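December 2019, Pronden workshop

Spent a happy and rather slow morning on the black frames, and I do think they're coming along. I like the grain still showing through on the rails, even with the little scratches – my vote is to leave those alone and just wax over them.

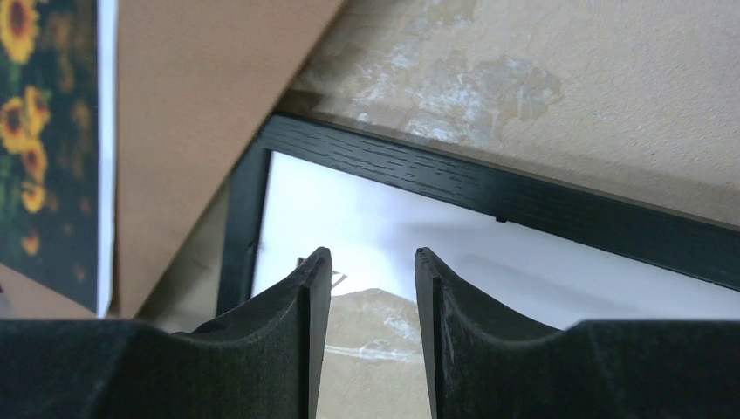

Box 30 from Kurek still needs sorting, so whoever gets in first, please start there. I put the spare hanging wire back in drawer 2, next to the good tape. We're low on wax again, I'm afraid.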